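Chapter 2
Choosing and Specifying Mobile Telephones for Field Staff

This chapter is concerned with the purchase of handsets for people who work away from a desk. It assumes that the reader has completed the exercises on cost of ownership in the previous chapter.

2.1 The buyer and the user

In most organisations the person who signs the order isn't the person who carries the telephone. Gondal and Tokarz, whose study of the Wondholm water service is used throughout this book, found that buyers gave most weight to price and screen size. Field staff asked first for a battery that would last a full shift, and then for buttons that could be pressed in gloves.

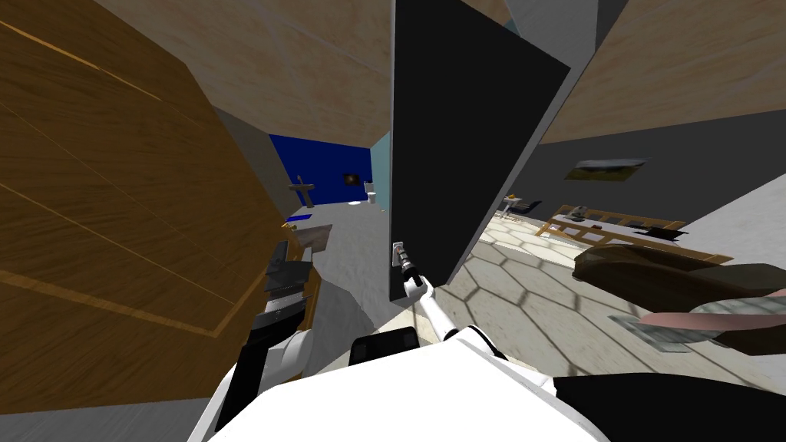
Figure 2.1 Simulated view with robot arm, black panel and wood-grain panel.

The Wondholm service issued 80 handsets in May, all of one model, the Nurkex. Within the first quarter 19 had been returned. Farzana Gondal sorted the returns by cause and recorded that charging port faults outnumbered broken screens. The contract had set a standard for the screen and was silent on the port.

2.2 Writing the specification

A specification should state the conditions of use before it names any feature. Terms such as "tough" or "outdoor" have no agreed meaning and should be avoided. Where a rating for dust or water is required, the buyer should quote the rating in full and ask for the test report.

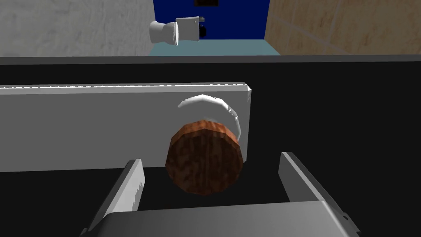 Figure 2.2 Open gripper and white slab on a black tabletop (computer rendering).

Accessories are to be listed separately. Cases, vehicle chargers and spare batteries are often left to a later order, by which time the supplier may have changed the fitting.
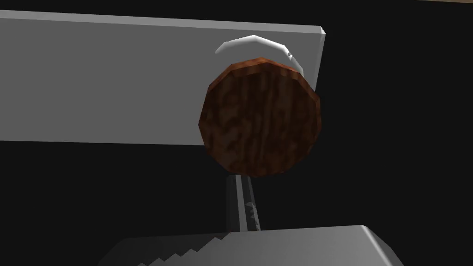 Source: Cifuentes / Mimley

2.3 Terms used in this chapter

Handset: the telephone without its case, charger or card.
Shift life: the time a handset will run under the user's normal pattern of calls and data.
Return: any handset sent back to the supplier within the period of warranty, whatever the fault.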